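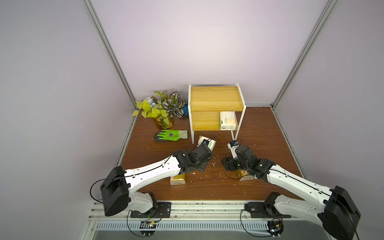
## Teaching two arms to tidy a shelf

The lead researcher on the Omthorpe project starts talking before the coffee is poured. Her group wants a pair of robot arms to learn shelf work from people, and she can't wait to explain how.

"We don't write out the motions," she says. "A person guides the arms through the job, we record it, and the model learns from that." The first set came to 200 recordings, all made in July. The set they train on now has 454.

The surprise was in what helped. The team had assumed that clean, perfect runs would teach the most, so they threw out anything with a fumble in it. Then a student put 19 of the messy ones back – the ones where a person slipped and recovered – and the model, called Jiang, got noticeably better at fixing its own grip.

"I made him run it again. Then I made him run it again!" She laughs. "Same result. I was so happy I called my mother."

Tissue packs are a favorite test item. They're soft, they're light, and they give a little when a gripper closes on them. The plant and the work glove stay on the table too, so that Jiang learns to work with other things nearby.
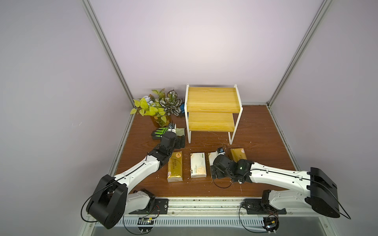
*Both arms over the table, with tissue packs in front of the shelf.*

What comes next? More objects, she says, and a fresh round of 100 trials with the shelf moved to new spots. "It may fall flat on its face. I still want to see it."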